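Textiles in Use – week 6 notes
Storage, folding and what it does to cloth

Brzozowska building, ground floor studio. Notes go up after class, tidied a bit but not much. Bring the fiber chart from week 2.

Recap from last week

Plain weave, twill, satin. One over one under, stepped, long floats. You should be able to tell them apart with a pick glass by now. If you can't, go back to the swatch cards and do the first two rows again before the quiz.

Knits stretch because the yarn loops. Wovens stretch a little on the bias, hardly at all along the warp. Felt and other nonwovens – no yarn at all, just fibers tangled or bonded. Keep that straight, people mixed up felt and fleece on the last homework. Fleece is a knit that has been brushed.

Today: what happens to cloth when it sits

Most of a textile's life is spent doing nothing. A winter coat is worn a few months and hangs or lies in the dark for the rest. Tablecloths, worse. So storage counts as a kind of use and it leaves marks. Five things to look at: creases, light, damp, insects, contact with other stuff.

1. Creases

A fold bends the fibers on the outside of the fold and squashes the ones inside. Short time, no problem. Long time plus weight on top, the bend sets. Linen is the worst of the common ones, stiff fiber, poor recovery. Cotton next. Wool bounces back well, hang it in a steamy bathroom and most creases drop out. Polyester recovers well unless it was folded hot.

Repeated folding on the same line is what breaks cloth. Look at old linen tablecloths, they split along the fold and nowhere else. Fix is cheap: refold on a different line each time, or roll. Pad the fold with a sausage of washed cotton or acid-free tissue if the piece matters.

Demo from class, for those who missed it – the linen strip folded on one line until it went. It took 521 folds on the bench folder under the small weight. The wool strip was still whole at 700 when we stopped. Don't read too much into this, one strip of each, and the linen was old. But write the numbers down, they come back in the lab report.

Hanging vs. folding. Hang woven coats, shirts, pleated things. Fold knits, the weight of a wet or heavy sweater pulls the loops long and you get shoulder points. Beaded or bias cut dresses lie flat, whatever the shop hanger says.

2. Light

Light fades dye and also breaks the fiber itself. Silk is very weak here, nylon also poor, wool middling, acrylic very good (why awnings are made of it). Damage adds up and doesn't heal. A week in a sunny window and a year in a dim hall can come out the same.

Check: turn out a seam or hem and compare to the face. If the inside is brighter you have fading. Do this on something at home and bring a note of what you found.

Ordinary window glass stops some of the ultraviolet but far from all, and visible light fades dyes too. So UV film on the window helps but dont lean on it.

3. Damp

Fibers take up water from the air. Wool a lot, cotton and linen a fair bit, polyester next to nothing. Taking up water is fine in itself. Trouble starts when air stops moving and humidity stays over 60 percent or so. Then mold, and mold feeds on starch, sweat, food, sometimes the fiber. Synthetic cloth can still grow mold if it's dirty, the mold is eating the dirt.

Wash and dry fully before it goes away. Fully means thick seams and waistbands too, these dry last. Starch out, iron later. Never into a sealed plastic tub straight off the line on a humid evening, the water in the cloth has nowhere to go.

Containers. This comes up every year so here is the short version.

Sealed plastic – keeps out dust and insects, traps damp. Fine for bone dry synthetics. Polypropylene and polyethylene are okay long term, PVC is not, it gives off stuff and goes sticky.

Cardboard – breathes, but ordinary board is acidic and yellows cotton after some years. Line it.

Wood – looks nice, gives off acids, cedar included. Line it with washed cotton sheet. Cedar smell does less against moths than people hope.

Fabric bins and bags – breathe, light, fold away when empty. Don't stop insects at all if open. Dust gets in. Good for things in daily or weekly use, not for the wool blanket you won't touch till winter.

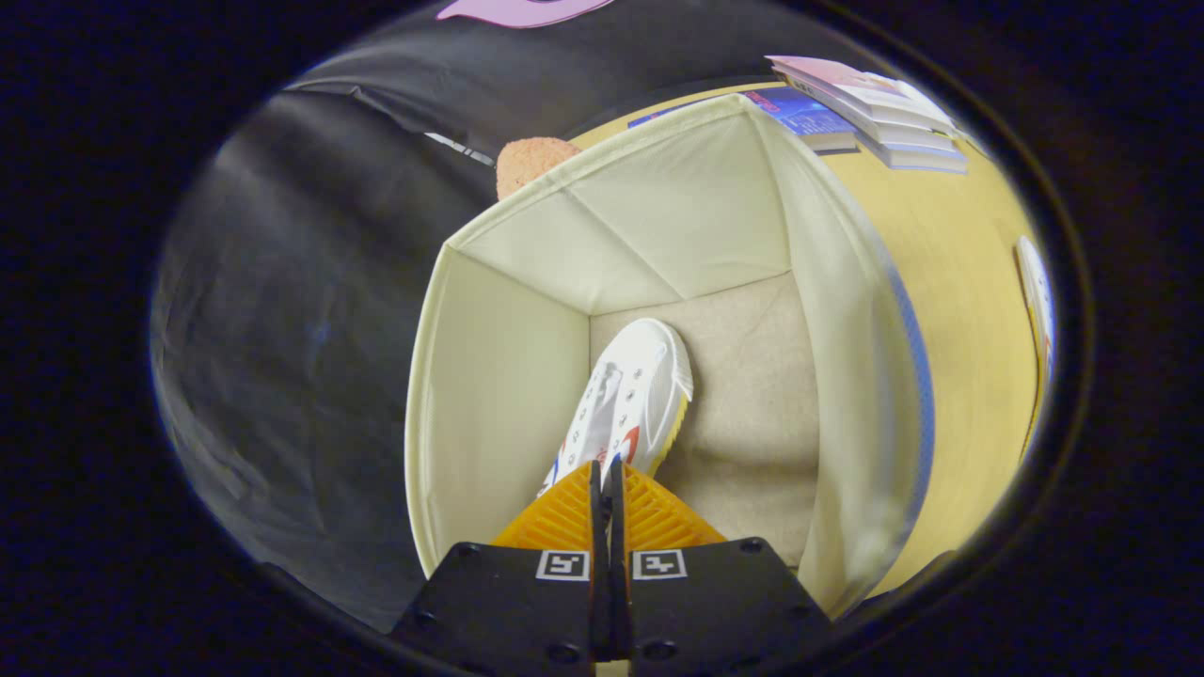
Fig. 6.1 Open fabric bin in cream, white sneaker at the bottom.

Many fabric bins are a nonwoven or a coarse plain weave over stiff board. Check the base before washing one. If it's plain cardboard inside it will go to porridge. Spot clean, air dry, or pull the board out first if there's a slot for it.

Pale bins: dye transfer. A dark new denim rubbed against light cloth will mark it, more so if either one is damp. This is called crocking. The rub test is in the lab section below.

4. Insects

Two that matter. Clothes moths and carpet beetles. In both cases it's the larva that eats, the adult moth doesn't eat at all. They want keratin: wool, hair, fur, feathers, silk less often. They'll go through cotton to get at a food stain but can't live on it.

Silverfish are different, they go for starch and paper, so sized cotton, linen, book cloth.

Signs: small uneven holes, grazed patches where the nap has gone, silky tubes or webbing (moth), bristly shed skins (beetle), gritty droppings that are often the same color as the cloth.

What works – cleaning before storage, number one by a long way. Larvae like skin oil and sweat. Then a tight container. Then freezing if you suspect something: bag it, squeeze the air out, as cold as the freezer goes, two weeks, let it come back to room temperature still in the bag or you'll get water condensing on the cloth. Heat works too but shrinks wool, so freeze.

What mostly doesn't – lavender, cedar balls, chestnuts. Mothballs work in a closed box at high dose and are bad to breathe. We don't use them in this building.

5. Contact

Metal pins and staples rust. Newsprint inks come off and the paper is acid. Rubber bands go brittle, then weld to whatever they're on. Foam padding in shoulders crumbles, check coats from secondhand stores. Old dry cleaning bags, take them off as soon as you get home.

Shoes belong here as well as clothes, half of them are textile now. Knit uppers, mesh linings, canvas. The upper usually outlasts the sole. Polyurethane midsoles break down from moisture in the air even if never worn, so a pair kept "for best" can crumble the first day out. Canvas yellows for a few reasons – glue coming through, detergent left in, drying in strong sun. Rinse twice. Stuff with plain white paper, not newsprint, change it once.

Case: the Nevach linens

Handout packet has the full list. Short verison: 17 household linens, kept in one chest at Nevach, folded in the same way for decades with the biggest piece at the bottom. Bottom pieces split along folds, top pieces yellowed in a band where they touched the wood, middle ones in good shape. Nothing eaten. Questions to think on for discussion:

Why no moth damage?
Why is the band of yellow only on the outer edges of the stack?
If you could change one thing about how the chest was packed, which and why?

Last one has more than one good answer. Argue for yours. "Buy a new chest" is allowed but you need to say what it's made of.

Lab for next time

Rub test (crocking). White cotton square, wrap it on the end of a dowel, ten strokes dry on your dark sample. New square, damp it, ten strokes again. Tape both to the sheet and grade 1 to 5 on the gray scale, 5 is no staining. Use the Clundar sheet for grading, the old green ones have a bad print of the scale, steps 3 and 4 look the same.

Crease recovery. Cut strips, warp way and weft way, fold under the weight, five minutes, release, five more minutes, read the angle. Bigger angle is better recovery. Label warp and weft BEFORE you cut. Half the class lost marks on this in the fall.

Samples: cotton lawn, linen, wool flannel, polyester, plus one of your own. Your own can be anything woven. Knits curl and won't read properly on the gauge.

Words you need

Crocking – color rubbing off
Bleeding – color coming off in water
Hand – how the cloth feels
Regain – water taken up from air, as a percent of dry weight
Crease recovery – how far a fold opens by itself
Sizing – starch or similar put on yarn or cloth
Nap – raised fiber ends on the surface

Reading

Ematier reader, chapter on care and storage, skip the part about commercial laundries. Then the two pages on regain at the back, with the table. You'll need the table for the lab so print it or copy the column out.

Lab reports due start of class, 10 a.m., paper copy, swatches attached with tape and not staples (see section 5). The open studio hours stop in June so get your pressing done before then. Next week: dyes, fiber by fiber. Wear something you don't mind spoiling.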